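May 5, 2026

Quick one, I have to be out the door soon. Gripper build is up to version 6 and it finally feels like something you can use for more than ten minutes without swearing.

Recap for anyone new: hand-held grippers, one per hand, marker cube on each so the tracking knows where my wrists are. Ordered the finger stock from Trundau in the end. Hultel wanted 18 bucks just for shipping. No thanks.

Did the basket task over and over today. Grab the mesh wastebasket by the rim, a gripper on each side, move it, repeat. My forearms are toast.

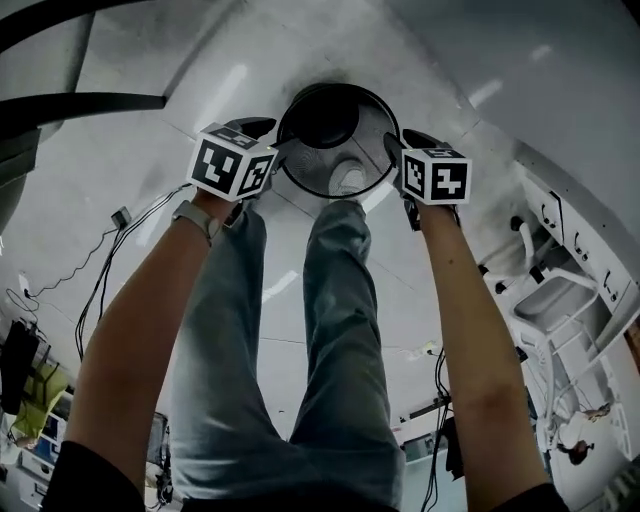 Tracking log says 304 good takes out of 390 so far. Not terrible. Most of the bad ones are cube dropouts when I twist my wrists in too far, so note to self: elbows out. Also floor glare. Divya Fernandes thinks matte tape on the markers would fix half of it, and she's probly right, she was right about the trigger springs.

Still to do:

- stiffer spring, left side
- re-glue the right cube (wobbles a hair, drives me nuts)
- sort out the cables. Please.
- write down the calibration steps becuase I forget them every time

Want all of it done by August. Files go up once the finger mount stops changing every other day. Ok, gotta run.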